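Drelora opens a simulated kitchen collection for household robot learning

TRENETVILLE, November. Drelora, a developer of learning software for robot arms, today announces the first release of its simulated kitchen collection. The collection contains 537 complete demonstrations of ordinary kitchen work, made in simulation by trained operators. It was prepared together with Promix, which supplied the simulation software, and with the Lazaridis laboratory, which wrote the task list and checked the results.

The purpose of the collection is simple to say and slow to carry out. A learning system for a robot arm needs many examples of a task done well, from the first movement to the last. Such examples are difficult to find. Text and pictures exist in very large quantity, but recordings of arm movement, with the position of every joint at every moment, must be made one by one.
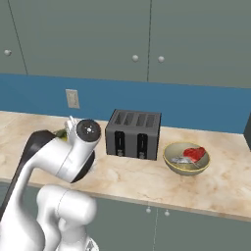

Drelora decided to make these recordings in simulated kitchens. A simulated kitchen can be returned to its starting state in a moment, and the same task can be repeated with the food in a different place or with another color of wall. The layouts are kept close to what a family would have at home. A four-slot toaster stands on a marble-patterned counter, with a bowl of raw meat next to it, and the arm must learn to work near such things without touching what does not belong to its task. For this the operators were asked to keep the movements calm and to prefer a longer path when the short one passes close to an appliance.

The release covers 10 task families. Among them are moving a bowl between the counter and the refrigerator, taking one food item out of a bowl which contains several, opening and closing doors and drawers, and putting items in order on a shelf. Each family has a written instruction in everyday words, and each demonstration is stored with the exact instruction that the operator received.

Every operator completed 55 practice runs before the first recording was accepted. The practice runs are not part of the release. Drelora came to this rule after an early trial in which the operators were still learning the controls while the recording was already going, and the learning system copied their hesitation together with their skill. It stopped in front of cabinet doors for no reason and corrected its grip when the grip was already good.

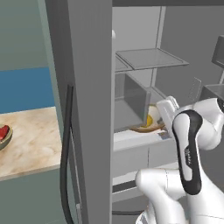 The work inside shelves and compartments took more time than was planned. In an open area an operator can approach an object from many sides, but in a closed space the arm has to enter at a suitable angle and also leave again with the object held. Drelora recorded 569 demonstrations in total, and the Lazaridis laboratory refused those where the arm pushed against a shelf or where the end of the task was not clear. The demonstrations which remained form the present release.

The refused recordings are not deleted. They are marked with the reason of the refusal and will be offered separately to research groups that study how a system can notice its own mistakes.

"We are a small company and we wanted to make something that other small groups can also use," Drelora stated. "A team with one arm and one computer should be able to begin with our examples and add its own. We ask them only to tell us what did not work."

Promix has prepared a viewer with which each demonstration can be played from several camera positions, stopped, and compared with another one of the same family. The viewer is included in the release, and no separate license is necessary for teaching or for research.

The next part of the project will continue in Trenetville. It will add tasks where two objects must be handled in a given order, and it will test how well a system trained on simulated kitchens performs with a physical arm. Results will be shared with the partners first and made public after their review.

Access and contact

Schools, laboratories and companies may request access in writing to the Drelora office in Trenetville. The request should name the intended use and the type of arm, if one is already available. Requests for press material are answered by the same office.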